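Trays, trays, glorious trays

I have become a tray person! It started in May, when I lost a tiny connector down the back of the bench for the second time and went off to the Stikden shop in Hallville in a sulk. I came home with a stack of yellow plastic ones (18 in the pack, far too many, no regrets) and sorting electronics bits has been a joy ever since.

The yellow is the best part. Small dark parts and thin black wires show up beautifully against it, and a round red board looks almost festive -- I keep grinning at mine.

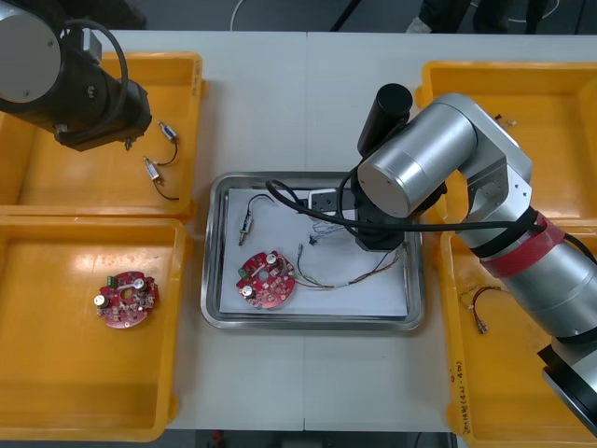 The steel one in the middle

Every layout needs a main stage, and mine is a stainless steel tray with raised edges and a sheet of white paper laid in the bottom. The board I'm busy with goes on the paper, wires and all, and its twin waits in a yellow tray next door. I scribble notes on the paper too, then swap it for a fresh sheet when I start something new.

Next up is labels. I've got 79 sticky ones in a drawer and big plans for them!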